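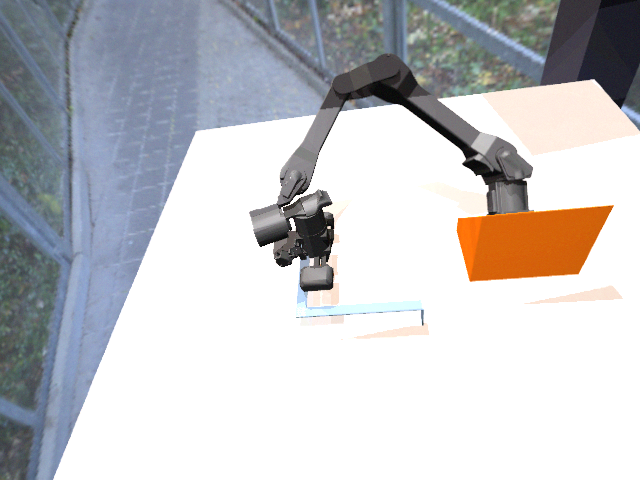 Stondumus: a corpus of parish newsletter recipes

Stondumus holds 3974 recipes typed up from the back pages of parish newsletters, most of them involving suet. Kanako Hayashi did the bulk of the typing and has asked not to be sent any more chutney.

What's in it

One row per recipe. Columns are title, newsletter, year, ingredients, method and remarks. The remarks column is where contributors argue with last month's contributor, and it is the best thing in the file.

Known problems

Oven settings are left as printed. 190 rows say only "a good oven". "Cup" means whichever cup was nearest. There are 46 recipes for lemon drizzle, and we kept all of them after merging two led to letters.
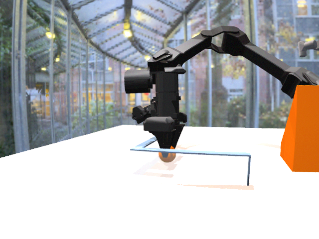

Orange ball on a white tabletop, with the glass passage behind.

Files

recipes.csv is the full set. trerno.csv is the Trerno subset, which has cleaner spelling and duller puddings.

Licence

Free to use with credit. We have tested very few of the recipes and accept no blame for the tripe.

Last updated May 23, 2019. Corrections to the issue tracker, please, one pudding per ticket.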